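Questions about how we check rumours
November 15, 2017
By Abenezer Tufa

Prallel looks into claims that are being passed round on social media and in messaging groups in Flarnville and Flesholm. These are the questions readers send us most often.

What sort of claims do you look at?

Anything that can be checked against a record or a named source. We don't check opinions, predictions or jokes, unless a joke is being shared as news.

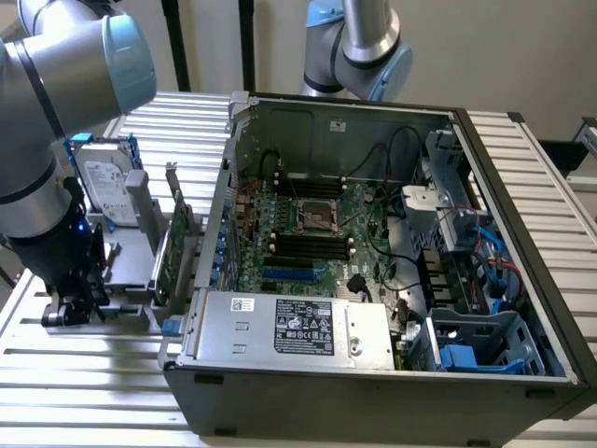

SENDING US A CLAIM

How do I send something in?

Use the form on the contact page. Paste the full text of the post, up to 1000 characters, and tell us where you saw it. A link is better than a screenshot, but send the screenshot if the post has been deleted.

Will you publish my name?

No. We keep your email address for 14 days after the check is finished and then delete it.

How long does a check take?

Simple ones are done the same day. The claim that the Adugna reservoir had been closed took us most of April, as we had to wait for the water records. We get about 50 claims a week and can't answer all of them.

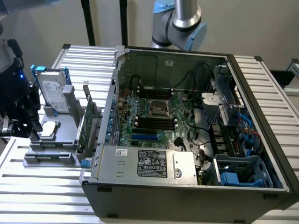 RATINGS AND CORRECTIONS

What do the ratings mean?

True, False, Missing Context and Unproven. Unproven means we found no good evidence either way. It is not a polite word for False.

What if you get it wrong?

Write to Benedikt Strebel, who handles corrections, and quote the check number at the foot of the article (for example, 2139). If a rating changes, the old one stays on the page with a note.

Can I repost your checks?

Yes, in full and with a link back. Please don't change the headline.

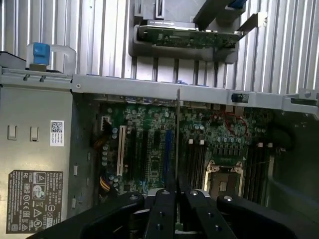 An open workstation chassis with a green circuit board in a grey bracket.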